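Rehearsing the Drop

At Marsden, a placement policy is trained in simulated rooms that change color from one run to the next

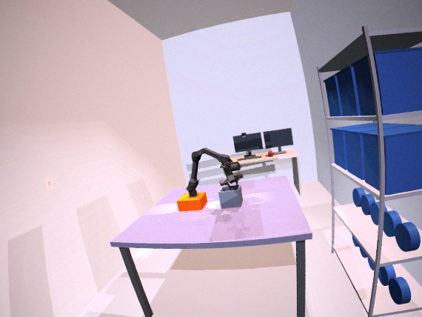 Why train a robot in a room with the wrong colors? A policy that has only seen one table under one light tends to learn the table and the light along with the task, and it fails when either of them changes.

The group at Marsden works on a narrow problem. An arm has to carry a part to an open bin and release it inside the rim. The geometry is simple and the motion planning was solved long ago for cases where the bin's position is known. The difficulty begins when the position has to come from camera pixels.

Perla Olvera, who leads the work, started with a policy trained on 455 demonstrations recorded on the physical arm. It performed well in the lab in the mornings. After 4 p.m., when sunlight reached the bench, it began releasing early. The errors were consistent in direction, and the group traced them to the shadow of the bin, which the network had been using as a stand-in for the bin itself.

The response was a scene generator called Orkulari. It takes a fixed set of objects and redraws everything the task does not depend on. Table color, wall color, light direction, light strength and camera pose are sampled again for every episode. One episode may have a lilac table and a peach-pink wall, with an orange box next to the blue-grey bin and hard patches of reflected light on the tabletop. Shelving and a desk with monitors can stand in the background, so that the network has clutter to learn to ignore.

None of this is new in outline. Domain randomization has been standard practice for years, and its usual cost is well known: if the ranges are too wide, the policy becomes cautious and slow, and if they are too narrow, it fails on transfer. Most groups set the ranges by hand.

Olvera's method sets them from failures. Training starts with narrow ranges. After each round, the policy is tested on held-out scenes, and each scene parameter is scored by how strongly it predicts a miss. Ranges are widened only for the parameters with high scores. The loop ran for 7 rounds. Light direction was widened in every one of them. Wall color was widened once and then left alone.

"We had assumed color would matter most," Olvera says. "It was the easiest thing to vary, so we had put most of our effort there. The scores kept pointing at shadows."

The final training set held 2236 simulated episodes, a small number by current standards. The policy was then moved to the physical arm without further tuning and run for 700 trials, split evenly between morning and late afternoon. The difference between the two halves fell within the noise of the measurement. A comparison policy, trained on the same number of episodes with hand-set ranges, still showed an afternoon drop.

There are limits. The renderer treats every surface as opaque, and the policy has not been tested with clear plastic bins. Contact is modeled crudely, so a part that catches on the rim behaves differently in simulation than on the bench. Camera pose was widened late in the process, and Olvera suspects that the order matters. Rerunning the loop from a different starting point is planned for May.

A second site, Greneck, is repeating the trials with a different arm and its own lighting. The scene files were transferred unchanged. The camera calibration was not, and that step has taken most of the time so far.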